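Hevis Opens Its Puzzle Table Recordings to Teachers, Tinkerers and Labs

BALLALVILLE, Jul 27, 2018 – Hi, Svatopluk Trnka here. I run the recording room at Hevis, and they let me write this one myself, so it's going to be a little less buttoned-up than our usual announcements. The short version: we're releasing our first public collection of two-armed robot examples. It's called Seo, it holds 204 recorded sessions, and you can ask for a copy starting today.

The longer version takes a bit more telling, and I've been waiting a good while to tell it!

What we're releasing

Seo is a set of examples for a learning system. Each session is one person guiding a pair of robot arms through one small tabletop job from start to finish, with everything the arms did saved alongside what the cameras saw. A learning system goes through the sessions and tries to work out what it should do when it meets the same kind of job on its own.

We stuck to seven jobs for this first release. I wanted fewer jobs with plenty of variety inside each one – tiles starting in different spots, the left arm doing the work in one session and the right arm in the next, slow operators and quick ones. My colleagues wanted more jobs. We argued about it over a lot of sandwiches, and seven is where we landed.

Every session comes with a plain text note from the operator. Some notes are one line long. Others go on for a page about a single tile that would not sit down flat, and those are my favorites to read.

We kept the clumsy sessions

When I started here, the habit was to throw out any session where something got dropped or an arm had to back up and try again. I did it too. Then we compared notes with our friends at Betano, who train models on recordings like ours, and they asked if we had any of the messy ones left. We had almost none.

So we changed the rule. If an operator misses a grab and recovers, the session stays in and gets a tag saying so. If the job never gets finished, it stays in with a different tag. People using Seo can filter on either one, or just take the whole pile. I think a system that has only ever watched perfect grabs is going to be pretty lost the first time a piece slides away from it, and the Betano folks think so too.

Three sessions did get pulled completely, all for broken files. Those are listed in the notes that come with the download so you won't go hunting for the missing session names.

Who does the recording

We have three regular operators and I fill in when somebody is out. No engineering background is needed to be good at this (I used to repair sewing machines, and I'd say that helped me more than any class would have). New operators spend their first days moving blocks from one side of the table to the other before we keep anything they record. It's dull, and everybody complains, and then one morning the arms start going where you want without you thinking about it.

We also ask people to stop when they're tired. You can hear it in the motors before you see it in the recordings – lots of little starts and stops. A tired operator makes examples that teach a system to hesitate, and I'd much rather send someone off for coffee.

Why a number puzzle

Of all the jobs in Seo, the number puzzle is the one visitors ask about the most. It's a wooden board with numerals and little matching pictures, the kind plenty of us had as kids. The tiles are small and thin, they lie nearly flush with the table, and each one has a place where it belongs. An arm has to come down at a good angle, get hold of an edge, carry the tile over and line it up with its slot. There's a bit of reading in it, too, if you want your system to know a 3 from a 5.

I also like that anybody can look at the board and tell how far along the job is. You don't need a chart. 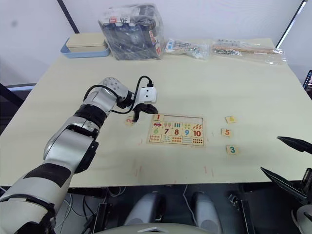
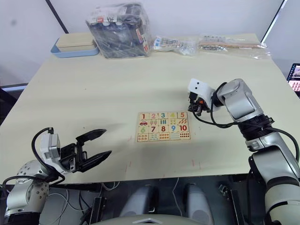
The number puzzle at our recording table in Ballalville, with both grippers in view in each picture.

How to get a copy

Seo is free for schools, libraries, hobby groups and nonprofit labs. Companies pay a one-time fee of $500, and that money goes straight into operator hours for the next round. Write to the Hevis recording room, tell us who you are and what you'd like to try, and we'll send back a download link along with the session notes. The whole collection is pretty big, so if you only want the puzzle sessions, say so and we'll send just those.

Coming in October

We're already recording for a second release, planned for October. It'll have more sessions where the two arms share a job, one holding something steady while the other one works, and I'm hoping to get left-handed operators in as well. If you live near Ballalville and would like to try out for an operator spot, please get in touch! We'll start you on the blocks.

About Hevis

Hevis records and prepares examples for robot learning at its workshop in Ballalville. Seo is its first public collection.

Press contact: Svatopluk Trnka, recording room, Hevis, Ballalville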